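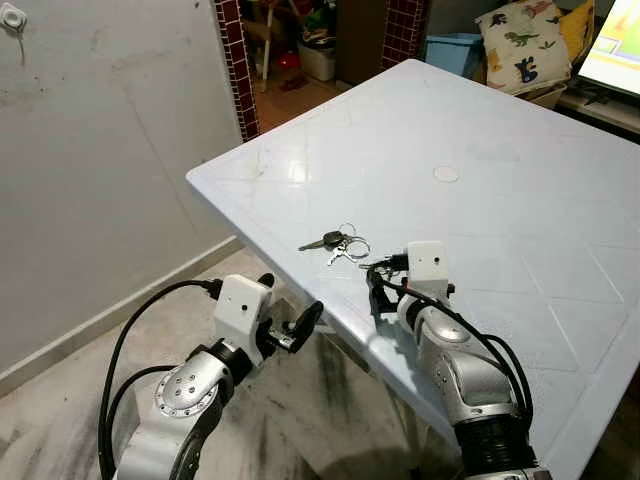

Osoletti is looking for a gripper test operator, part-time to start, for people who can stay polite to a pair of fingers that have dropped the same object all morning. We build two-fingered grippers for two-armed robots and try them out in real homes, on whatever furniture the home happens to own. Our test objects are just as glamorous. A bunch of keys on a white plastic table, with a car key, a couple of split rings and everything lying flat, will tell you more about a fingertip than a week of foam cubes. Cubes want to be picked up. Keys have other plans.

The job

You will drive a pair of arms through short household tasks and compare finger sets against each other. At the moment that means two in-house designs, called Bromham and Munshi after streets near the office (we had run out of Greek letters and goodwill). Bromham has a broad rounded tip and is happiest with towels. Munshi is narrower and is happiest on the shelf, according to the person who designed Bromham. We would like somebody with no stake in this to find out.

A normal session is 18 attempts per object per finger set, with a break before your temper goes. You log every attempt in Jivitz, our in-house trial software. Jivitz has four outcome categories and a free text box, and the free text box is where the truth ends up. "Slipped" is not a useful entry. "Lifted by one ring, car key swung round and let go on its own terms" is a useful entry, and two engineers will come over to your desk to talk about it.

You will also:

swap fingers and recalibrate between sets, which takes four minutes if the screws are where you left them

check cable slack before each session and again after somebody else has "just had a quick look"

put objects back in the marked starting pose for each attempt, including the boring ones

write a one-page summary at the end of the week, in sentences

carry things to and from the van
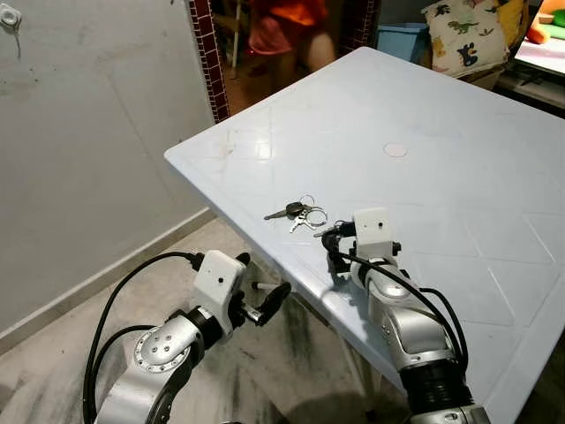
Most of the work is in the last half inch. Getting an arm to the neighborhood of an object is a solved problem, or at least it's the other team's problem. What we pay you for is the stretch where the black fingers are down at the key bunch, the tips look as if they've met the metal, and you have to decide whether to close now or back off and come in at a better angle. Thin rings on a hard tabletop leave very little to get under. Molded lines in the plastic don't help, or they do, depending on which engineer you ask, and part of your summary will be settling that. Homes are also lived in. People walk past in the next room while you work, and you carry on.

Who we'd like

Steady hands and decent depth perception through a camera view. Experience with teleoperation is nice but we can teach it in eight days, and we've had good luck with people who came from sewing, dental labs, and in one case crane work. Engineers are welcome to apply but will be asked not to fix anything during a session.

You should be comfortable writing down that something failed, nine times running, in the same neutral tone you'd use if it had worked. You should also be able to say so to the person who made it. We're a small outfit and that person is probably standing behind you.

You need to be able to stand for long stretches, lift an arm in its case with a second person, and behave like a decent guest in somebody's house. Shoes off if asked. No opinions on the curtains.

What you get

$435 a week for three days, paid every Friday. Mileage if you drive yourself. Lunch on session days, chosen in rotation, so brace for the controls team. After three months we look at going full time, and we do look, it's in the contract. You'll get your name on the test reports, including the ones we'd all prefer to forget.

There is no ping-pong table. There is a folding table with a wobble, which we are keeping for a stability study.

How to apply

Write to Nimal Barua, who runs the test program, through the careers form on the Osoletti site. Skip the cover letter. Send a resume and one paragraph describing, as exactly as you can, how you pick up a coin from a smooth counter with your weaker hand. We read these closely and argue about them.

Applications are open from 1 Oct 2018 and stay open until we've filled the seat. Shortlisted people will be invited in for a paid half-day trial, driving both finger sets. You'll be told which is which afterward. Please don't ask Nimal which one he prefers, he will tell you.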